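Bulemard Forum > Arm cells > Setup and care

Drawer cell: where do you put the cabinet?

smadi_user67
Hello all. Our white arm works at a brown cabinet with three drawers, and I am not satisfied with the position. Please look.
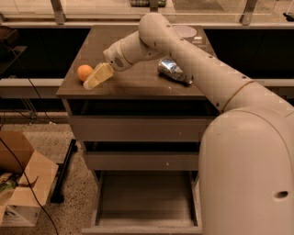
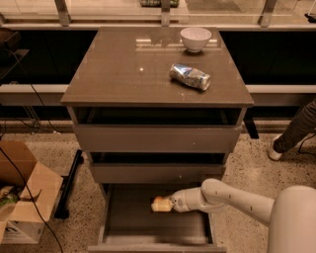
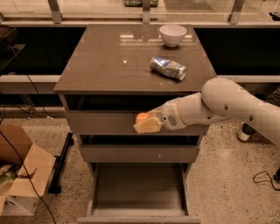
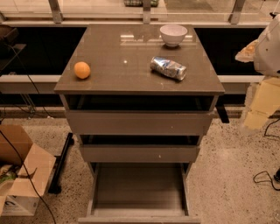 Bottom drawer is open in all four.

Category: Cell layout

Replies

staltdale_tech
I would move the cabinet 65 mm back. In the second one the arm must go deep and bend a lot for the bottom drawer.

Kha Tô
I don't agree. Then the bowl at the back is harder to reach. Mark the cabinet feet on the floor with tape first, and check the marks every morning. Please also tie the black cables on the floor.

staltdale_tech
The cables, yes. But tape on terrazzo comes off in a week, we had this in August.

smadi_user67
Thank you both. I will tie the cables today and try 30 mm as a compromise. Is the shiny top a problem for the camera?

Kha Tô
For us it was. We put a matte sheet on it and did the calibration again.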